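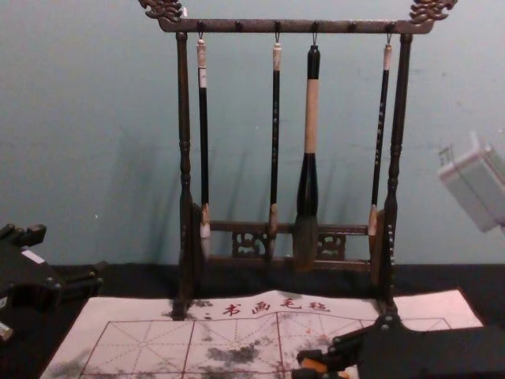

Brustkamera: Pinselständer mit vier Pinseln, Rasterunterlage davor, beide Greifer angeschnitten.

26. August 2023, Zelle 4
Eintrag: B. Requena, Ergänzungen von Younes Ait Brahim mit (Y) markiert

Ziel heute: Kollisionsmodell des Ständers in Gernmont so weit bringen, dass der Planer den Bereich über der Unterlage freigibt, ohne den hinteren Tischrand komplett zu sperren. Bisher war der Ständer ein einziger Quader mit 30 mm Aufschlag. Damit liegt die obere Rasterreihe im gesperrten Volumen, und der linke Arm findet für die Hälfte der Startposen keine Bahn.

Stand vorher: Branch rack-split, letzter Commit von Younes. Konfiguration der Arme unverändert, Geschwindigkeitslimit wie gehabt. Lirnmont (Kameratreiber) neu gebaut, der alte Build hat beim Start sporadisch die beiden Handgelenkströme vertauscht. Nach dem Neubau nicht mehr aufgetreten, Ursache aber nicht gefunden. Offen lassen.

Aufteilung des Ständers in Primitive:
- obere Stange: Kapsel, Radius aus der Punktwolke plus 4 mm
- Drachenköpfe an den Enden: je eine Kugel, großzügig
- zwei Pfosten: Kapseln
- untere Leiste: flacher Quader, Durchbrüche geschlossen modelliert
- Pinsel: vier hängende Kapseln, eigene Gruppe, eigener Abstand

Die Durchbrüche in der Leiste machen in der Tiefe Ärger. Der Sensor misst abwechselnd Holz und Wand, das Mittel liegt irgendwo dazwischen, und der Filter wirft beides weg. Leiste deshalb von Hand vermessen und fest eingetragen. Gefällt mir nicht, reicht aber, solange der Ständer an seinem Platz bleibt.
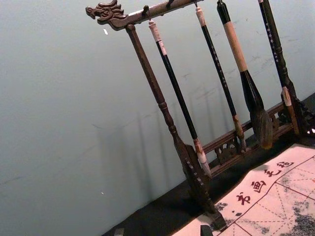 Segmentierung auf den Handgelenkbildern: Die Schatten auf der Wand wurden im ersten Lauf als weitere Pinselinstanzen gemeldet. Sie laufen parallel zu den Schäften, sind ähnlich schmal und liegen nur leicht versetzt. Konfidenz niedrig, aber über der Schwelle. Schwelle anheben kostet die dünnen schwarzen Pinsel, vor allem den zweiten von links. Stattdessen Tiefenprüfung nachgeschaltet: Instanzen, deren Median innerhalb der Wandebene liegt, werden verworfen. Danach kommen pro Bild vier Instanzen heraus, mit Ausreißern bei schneller Bewegung des Arms.

Der große Pinsel (dritter von links) zerfällt weiterhin in zwei Masken, heller Griffteil und dunkler Kopf. Zusammenführung über die Achsrichtung: zwei Masken mit gleicher Hauptachse und kleinem Abstand entlang dieser Achse gelten als ein Objekt. Bei den schmalen Pinseln ist die Regel abgeschaltet, dort hat sie Nachbarn verschmolzen.

(Y) Die Hauptachse muss im Basisrahmen verglichen werden, im Kamerabild ist sie wegen der Schräglage der Handgelenkkamera wertlos. In merge_axis.py war noch die Bildvertikale fest eingetragen. Geändert.

Extrinsik Handgelenk: Reprojektion der Rasterlinien auf der Unterlage als Kontrolle genutzt. Die Linien sind kontrastreich genug, nur im Bereich der grauen Flecken bricht die Linienerkennung ab. Maske für die Flecken angelegt und die betroffenen Kreuzungspunkte aus dem Fit genommen. Es bleiben 53 Punkte, ausreichend. Die Diagonalen bewusst nicht verwendet, gestrichelte Linien liefern zu viele kurze Segmente.
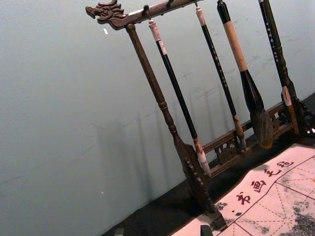

Zweite Aufnahme mit leicht geänderter Gelenkstellung, gleicher Fit. Die Abweichung zwischen beiden Ergebnissen liegt fast vollständig in der Rotation um die optische Achse. Verdacht auf Zeitversatz zwischen Gelenkwerten und Bildstempel. Im Log nachgesehen: Lirnmont stempelt beim Eintreffen im Host, die Armsteuerung beim Senden. Versatz über Kreuzkorrelation geschätzt, 18 ms, recht stabil. Als Konstante in timesync.yaml eingetragen, TODO: Stempel aus der Kamera verwenden, sobald der Treiber ihn durchreicht.

Nebenbefund: Die Schrift am oberen Rand der Unterlage (书画毛毡) eignet sich als Orientierungsmerkmal. Das Raster allein ist gegen Vierteldrehungen mehrdeutig. Younes hat einen einfachen Template-Abgleich davorgesetzt, der legt die Oberkante fest. Robust, solange kein Greifer darübersteht.

Planung mit geteiltem Modell: Der linke Arm kommt jetzt an die oberen linken Felder heran, Greifer offen, ohne Umweg über die Tischkante. Rechenzeit pro Anfrage etwas höher durch die zusätzlichen Primitive, im Ablauf nicht spürbar. Für die Pinselgruppe den Abstand größer gewählt als für das Holz. Hängende Teile können pendeln, das statische Modell weiß davon nichts.

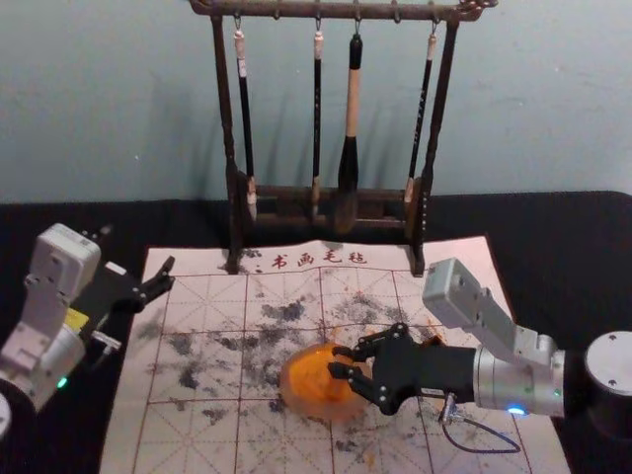 Koordination beider Arme: Der rechte Greifer am orangefarbenen Objekt belegt die Mitte, der linke soll offen über der linken Seite warten. Bisher hat Gernmont den wartenden Arm als bewegtes Hindernis mit vollem Unsicherheitsvolumen geführt, dadurch wurden Bahnen für rechts unnötig hoch angesetzt. Neuer Zustand HOLD: Arm gilt als statisch, Volumen schrumpft auf die gemessene Geometrie, Freigabe nur mit bestätigtem Stillstand aus der Steuerung.

Das Kabel am rechten Handgelenk fehlt weiterhin im Modell. Es hängt in einem Bogen bis auf die Unterlage und verdeckt in der Kopfansicht einen Teil des Rasters. Für die Kollision vorerst eine weiche Kostenzone unter dem Handgelenk, kein hartes Hindernis, sonst kollidiert jede Greifpose mit der Unterlage.

Segmentierung des orangefarbenen Objekts: Farbschwelle allein zieht Glanzlichter ab und Sprenkel auf der Unterlage mit hinein. Größte zusammenhängende Komponente genommen, Löcher geschlossen. Tiefe auf der durchscheinenden Oberfläche unbrauchbar, Höhe wird aus der Greiferpose übernommen.

(Y) Bitte die Schwellen nicht in den Code schreiben. Liegen jetzt in seg_params.yaml, Abschnitt head.

Offen:
- Vertauschte Streams in Lirnmont, Reproduktion mit altem Build versuchen
- HOLD: Verhalten bei Verbindungsabbruch festlegen, derzeit bleibt der letzte Zustand stehen
- Kabelmodell, Bonifacio
- Testfall für Schatteninstanzen aus den heutigen Bildern bauen, Younes
- rack-split nach Review auf main, Belkadi-Zelle erst danach umstellen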